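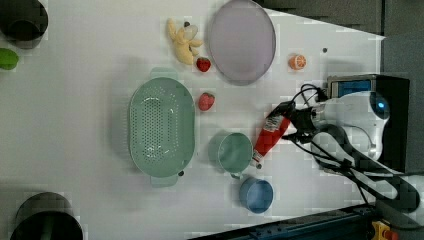

Isari has finished its review of a gripper fault that halted tabletop trials at its Sernness lab, and the team is pleased to share what it learned, along with a fix that any lab can apply. The fault sat in the release command. When the network link between the arm and its controller dropped for more than 700 milliseconds, the gripper kept its last grip force and ignored the next order to open. For a gripper closed on a squeeze bottle, like the red one with the white cap, that means steady pressure on a soft container until someone steps in. The emergency stop halted the arm every time it was used, but it did not open the fingers.

Nobody was hurt. The fault was first logged during a long run of pick-and-place tests with toy fruit, cups, a plate and a colander. Test engineer Oana Bucur saw that the arm had stopped while the control screen still reported a normal release. She stopped the session and filed a report the same day.

"I was so glad we caught it on a table full of toy food," said Bucur. "The screen told us one thing and the fingers told us another – and once we had that, we knew where to dig!"

The team went back through 2930 recorded grasps and found 141 in which the release came late. Most of the delays were too short for an operator to notice. All of them followed a dropped link, and all of them were captured by Rerport, the lab's in-house logging tool.

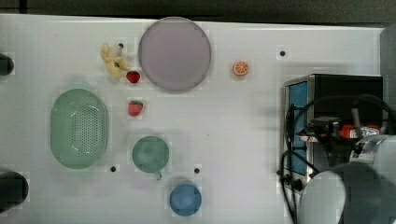 The tabletop setup at Isari's Sernness lab, with the plate, colander, cups and toy fruit used in the trials.

Controller software version 2, released to partner labs on 28 May 2025, changes how the gripper behaves after a lost link. It now checks finger position before it reports a release, lowers its grip force in steps, and asks the operator to confirm before the arm moves again. A printed card with the manual release steps ships with the update.

"The logs made this a really satisfying problem to work on," said Mircea Zamfir, who led the review. "We could replay every late release and watch the new code handle it."

Partner labs still running the older software should keep soft or filled containers out of their trials until they have updated. Isari will publish the full fault report in August, with the test scripts included – and it would love to hear from labs that have seen similar delays on their own equipment.

Questions about the update can be sent to Negin Rashti at the Sernness lab.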